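Setting up your Plument watch-along, part 2: Episodes and spoiler settings

Okay, so you've got your Plument account and you want to run a watch-along for your favorite drama. I've hosted one for Skumora since the first season (yes, I cried at the finale, twice), and these are the steps I use every time.

1. Open Groups and choose New Watch-Along.

2. Type the show title and pick the season. If there are two versions listed, go for the one with the episode count next to it.

3. Set your group size. The limit is 100 members on the free plan, and mine filled up fast!

Note: You can change the group name later, but the show is locked once you press Save. I had to start over with Murnusik last March, so check your spelling.
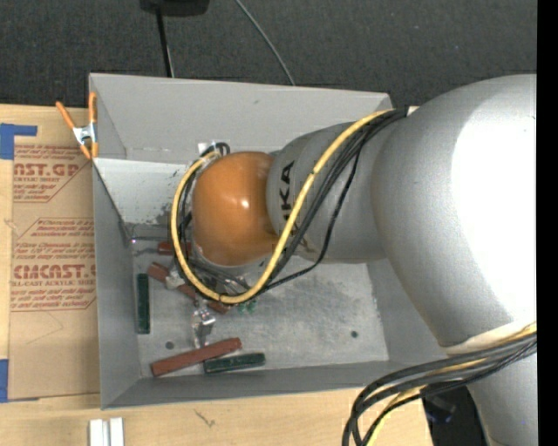

4. Go to Spoiler Settings and turn on Hide Until Watched. Comments on a new episode stay blurred until a member marks it as seen.

5. Set the delay. I use 6 hours, so the folks on the West Coast get a chance to eat dinner first.

6. Pin a welcome post. Mine asks everybody to keep talk about the books in the Books thread, and most people are lovely about it.

Caution: Deleting a thread removes every reply in it, and there's no undo. I lost 467 comments on the Singhal wedding episode that way and I'm still sore about it.

7. Press Invite, copy the link and send it out.

Next up is part 3, Polls and Episode Ratings.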